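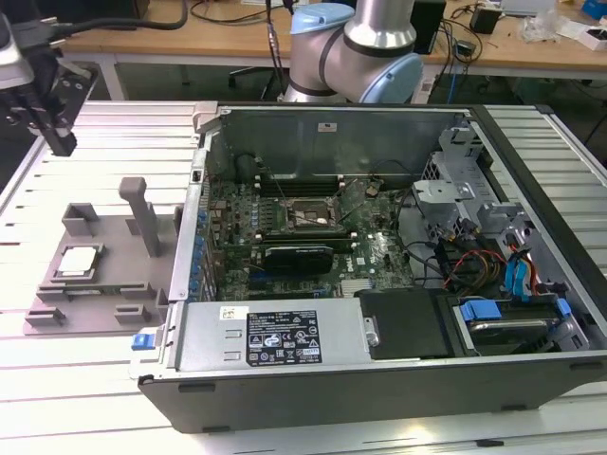
Chapter 2
Memory and Processor

Last updated: September

Before a program can run, it must be brought into main memory. The processor reads one instruction, carries it out, and then reads the next. In this chapter we study how the two parts share this work, and why a fast processor is often waiting.

Think of the stock program at Sampaio, a small shop we met in Chapter 1. It keeps 131 records on the disk, but only 34 of them are used every day. It is wise to hold these 34 in memory - the others can stay on the disk until somebody asks for them.

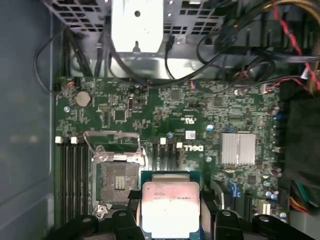 2.1 The Instruction Cycle

Each cycle begins with a fetch. The address of the next instruction is kept in a register called the program counter.

Filed under: Computing Basics > Textbook Chapters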